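Printer Driver and Software Tester (part time, fixed term)

Velville, with some days from home. Starts in September.

Fetska runs a help site for people whose printers have stopped talking to their computers. We hold pages on 1,079 printer and scanner models, and we are not convinced that all of them are right. Plenty of driver pages on the web are the same paragraph with the model number swapped, and a few of ours were bought in from a supplier who worked that way. We want someone to go through the worst of them, install the software, print something, scan something, and tell us what happened.

If you have ever followed a "simple guide" to the letter and ended up with two copies of the same printer and neither of them working, you already know the job.

What you will be doing

Working through a list of 298 pages that readers have complained about. For each one you find the maker's own download, check that it still exists, install it on a clean machine and follow our written steps exactly as they stand. Where the steps are wrong you rewrite them. Where the printer cannot be made to work on a current system, you say so on the page. We would sooner lose the visit than send somebody round in circles for an evening.

You will also look at the claims. We have pages saying a printer is "smart", "ultra fast" and "low cost", and we cannot find who measured any of it. If you can't find out either, the line comes off.

Some of the work is dull. You will sit through the same licence screen many times over. You will unpick the extras that installers like to bring with them, such as ink ordering reminders, photo tools and a browser toolbar last updated when toolbars were a thing, and note how to refuse each one. 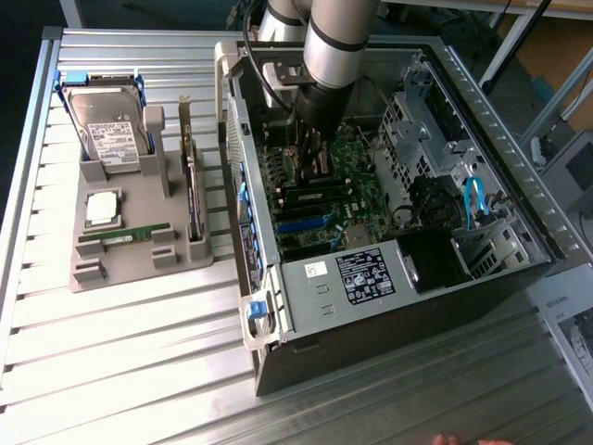

An open desktop tower on its side, with a hard drive in its blue caddy.

What we are looking for

Somebody who reads error messages before closing them. You should be at ease with Windows and at least one other system, know how to remove a driver properly (and how to tell when it hasn't gone), and understand why a printer that works over a cable may vanish on Wi-Fi. Being able to swap a drive or restore a disk copy would help, but we can show you.

You need to write clear, short instructions for people who are already annoyed. No "simply" and no "just". We will ask for a sample and we will read it.

We don't ask for a degree. We don't much mind about certificates either, having met a fair number of people who had the certificate and could not clear a print queue. Previous work on a help desk, in a repair shop or in a school office would all count.

What we are not looking for

Anyone who plans to have the pages written by a text generator and then tidy them up. We have tried it. It invented a menu. Please also don't apply if your main interest is search rankings. That is another job and at present we aren't hiring for it.

Hours and terms

19 hours a week, spread how you like between 8 am and 6 pm, for an initial 4 months. We may extend it. We won't promise to, and you should be wary of any advert that does. Pay is by the hour and the rate is in the pack, which we send to everybody who asks, before they apply. Paid holiday is included. Printers, paper and ink are provided at the Velville office and a smaller set can be lent for home days. You will not be asked to use your own computer for testing, and we would rather you didn't.

The list was drawn up in Sterkent, our page-tracking tool. It is slow and the search is poor. You will get used to it, or you will keep a spreadsheet on the side like the rest of us.

You would report to Suha Najjar, who edits the site, and share a room with Majdi Hamdan, who looks after the test machines. There is a bus from Chambi that stops near the door, though we would check the timetable before relying on it.

How to apply

Send a CV of no more than two pages and a short note telling us about one printer problem you solved and one you didn't. The second is the one we will ask you about. Leave out the covering letter.

Shortlisted people will be asked to do a paid trial of two pages from the list, followed by a talk with Suha and Majdi. Everyone who applies will get a reply, including those we turn down.

Applications to Suha Najjar, Fetska, Velville. Please put "Driver tester" in the subject line, as the spam filter is no better than anybody else's.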